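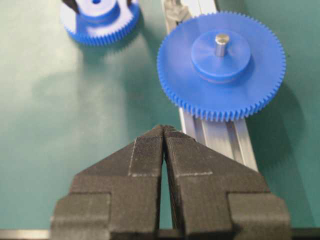
Merle Treloar

Gear Bench Inspection Checklist, with Comments
Pasdale workshop, Nomine
Inspection date: March 24, 2021
Asset tag: 999
Checked by: Merle Treloar
Second check: Elis Ifans

Scope

Covers the blue plastic spur gear, its hub and shaft, the aluminum extrusion rail under it, and the work surface. The drive motor and its supply have their own sheet and were not checked. The small meshing gears are kept in the drawer and are included under Loose Parts.

Mark each line OK, Fix, or Stop. A Stop means the bench stays out of use until the line is cleared and signed. If you mark Fix, write what you found and leave the part where the next person can see it.

Before you start

Power off and lead unplugged: OK.

Lockout tag on the plug: OK. The tag is getting hard to read. I went over the writing with a marker.

Sleeves, lanyards and loose hair secured: OK.

Eye protection on for the spin test: OK. Two pairs in the rack had scratched lenses and I took them out. Elis has ordered more.

Blue gear

Teeth complete all the way around: OK. Go around slowly with a fingertip and then again with the hand lens. The teeth on this gear are small and close together, and a chipped one is easy to pass over if you only look from above.

Teeth free of dust and plastic shavings: Fix. There was fine dust packed into the roots. Brushed out with the dry nylon brush. Please don't use the brass brush on the plastic gears, it scores them.

Gear face flat: OK. Checked with the small straightedge in both directions.

Cracks where the hub meets the disk: OK. This is the line to take your time over. The old gear failed here, and the crack started on the underside. Take the gear off and turn it over. Looking at the top is not a full check.

Solvent damage: OK. No soft or sticky patches. Wipe with a damp cloth only.

Hub and shaft

Gear seated fully on the shaft: OK.

Side play in the shaft: OK. Barely any movement by hand. Balakrishnan Achari asked for a feeler gauge reading this time and I did not have the gauge set with me. He can add it at the next check.

Up-and-down play: Fix. More than I would like, although it is still inside the limit on the Mac an tSaoi data sheet. Added a thin washer underneath and tried it again. Better. Watch this one.

Burrs on the shaft end: OK. Run a cotton swab over it and see if it snags. It did not.

Turns by hand without catching: OK. Turned both ways. There was a slight drag in one spot before cleaning and I could not find it afterward.

Oil: OK. One drop at the bearing, wiped off. Keep oil off the teeth.

Rail

Rail bolted down and does not rock: Fix. One of the end bolts had backed off. Tightened with the hex key on the hook board. I put a paint mark across the bolt head and the bracket so we can tell if it moves again.

Rail ends deburred or capped: Fix. A cap was missing from the end nearest the door. Elsie Gilchrist caught her wrist on that end last month and it is in the first aid book. New cap fitted. The replacement caps from Fliltura are a loose fit, so press them and pull them to be sure.

Slots clear: OK. Got an M5 nut and a lot of lint out of the slot. Vacuum the slots before you wipe the rail down.

Nothing under the gear that can rub: OK. Slide a strip of copy paper between the gear and the rail. It should pass all the way through without tearing.

Rail square to the drive bracket: OK.

Guard

Clear guard present: OK. Stored on the shelf below the bench.

Guard fits over the gear without touching it: OK.

Guard screws all there: Fix. One was replaced with a wood screw at some point. Swapped it for the right one from the bin.

Guard in place for the spin test: OK. The guard can come off for hand turning, cleaning and measuring. It goes back on before anyone plugs in.

Work surface

Surface clean and dry: OK.

Surface clear of tools and offcuts before powering up: OK after tidying. There were side cutters and a roll of tape within reach of the gear.

Leads routed away from moving parts: OK. Clipped along the back.

Lighting: OK. The desk lamp flickers if you lean on the arm. Not a safety problem yet.

Loose parts

Small gears in the drawer sorted by tooth size: Fix. They were mixed again. Sorted. If you aren't sure what size you have, leave it in the tray marked Unsorted and don't guess.

Set screws and washers in closed containers: OK.

Damaged parts removed: Fix. Found the old cracked gear in with the good ones. It is now in the scrap box with an X on both sides.

Spin test

Run with the guard on, standing to the side, with a hand near the switch. Start slow. Don't go over 1850 rpm on this bench with a plastic gear, whatever the dial allows.

Noise: OK. Even hum, no ticking.

Wobble: OK at low speed, slight at the top. I think this goes with the up-and-down play noted above. Elis watched it as well and agreed it could stay in use.

Stops when switched off: OK. Wait until it has fully stopped before lifting the guard. Counting to five is not the same as looking.

Heat at the bearing after the run: OK. Cool enough to hold a finger on.

Open items

Feeler gauge reading on the shaft. Balakrishnan.

Recheck the bolt paint mark after a week of use. Merle.

New lockout tags, the plastic kind. Elsie.

Ask Nikau Mahuika if the spare blue gear has turned up. He had it for measuring in early March.

Comments added after posting

Nikau Mahuika: Spare gear is in my locker, sorry. I'll bring it down with the feeler gauges. The bore on it measures the same as the one in use.

Elsie Gilchrist: Tags ordered. Can we get the same end caps put on the other bench too? It has bare ends on both sides.

Merle Treloar: Yes, I have a few left. I'll do them when I come down to look at the bolt.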